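Hedness Table Guide, Section 4: Clearing and setting out the tabletop

Read Section 3 first if the table is still in its box. What follows assumes the top is on, the legs are locked and the thing doesn't rock when you lean on it.

The Nollby catalogue says a white top "keeps itself tidy". It doesn't. White shows every ring a can leaves and every stray mark, and in my view the claim should have been dropped years ago. The steps below are dull, but they work better than the slogan.

4.1 Placing the tray

1. Take everything off the top. Don't just push it to one end.

2. Wipe the surface with a damp cloth, then a dry one. The Irkness spray is sold for the job at a silly price. Water did as well on my own table.

3. Set the round tray down flat, rim up. If it spins when you nudge it, there's grit underneath, so lift it and wipe again.

4. Stand drink cans and the air freshener behind the tray, toward the far corner, where a sleeve won't catch them.

Caution: Don't slide the tray across the top. Lift it. 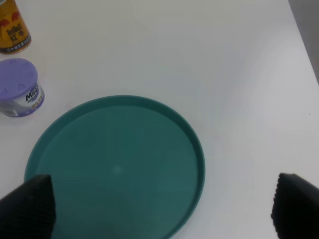
Ikhsan Sembiring wrote in to disagree with step 4, saying that cans belong in the tray, all of them, because a rim is there to catch drips and a can standing on bare white is asking for a ring. He has kept his that way since November and hasn't wiped the table nearly as often.

Fair enough, up to a point. A tray full of cans stops being a tray you can use for anything else, and you end up wiping the tray. If drips are your main worry, do it his way. I'll stick with step 4.

4.2 Sorting the small things

Once cans, a marker and a bit of cloth have all landed on the same table, the tray tends to become the place where everything goes. Resist that.

1. Leave the tray clear while you sort.

2. Deal with markers first. Push the cap on until it clicks and put the marker away. Don't leave one lying on the top, capped or not, as I don't trust the caps and the finish isn't as stain-proof as the box makes out.

3. Pick up each can before deciding what to do with it. A closed one goes back to the cupboard. An open one gets emptied at the sink, rinsed and recycled.

4. Fold anything made of cloth, or take it to the wash. A crumpled piece left near the front edge will be on the floor by evening.

5. Keep the air freshener upright with its vents uncovered. Don't stack anything on the lid.

Note: The Harahap organizer (part 963) is offered as an add-on for this step. It has 30 compartments. I've yet to meet a table that needs them, and a mug holds markers perfectly well.

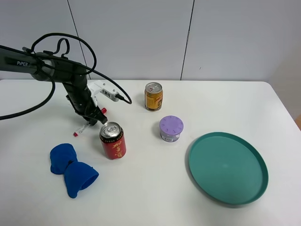
Reading time: 2 min (around 400 words)

4.3 Before you call it done

Look along the top from a low angle, with the light behind it. Rings and smears you missed from above will show up grey. Go over them with the damp cloth and leave the surface to dry before putting anything back.

Caution: No scouring pads, whatever colour they are and however "gentle" the packet says. The shine won't come back.

If a marker line won't shift with water, try a drop of dish soap and a bit of patience — then stop. Stronger cleaners are covered in Section 6, along with the ones I'd leave on the shelf.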